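Jersey is the hardest fabric to fold by hand to a repeatable size. It stretches along the rib, relaxes when released and holds a crease poorly. A shirting cotton folded on the same table will keep its edges for hours.

The method taught by Yevdokiia Ostapchuk, who trains stockroom staff at Kallo, uses two vertical folds and one or two horizontal ones, depending on body length. The garment is first laid flat and smoothed from the hem towards the shoulders. The sides are turned in to the same distance from the collar. The sleeves are then laid back along the body and the hem is brought up to just below the neck.

Collar position decides whether a stack looks straight. Ribbed collars are thicker than the body fabric, so a pile of 10 shirts with every collar at the same end will lean. Kallo's shops turn alternate shirts; Arow, which sells from open shelves, accepts the lean and keeps its piles short.

Table height matters more than table size. The edge should be level with the hip, and the top should be smooth enough for jersey to slide without dragging.

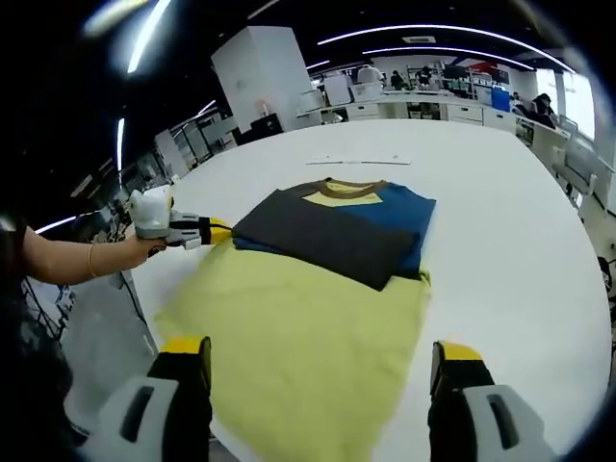 A folded T-shirt with a brown ribbed collar, resting on a yellow-green one laid flat.

Wrinkles left in the flat stage are carried into every later layer. Ostapchuk has her trainees smooth the cloth twice before the first fold.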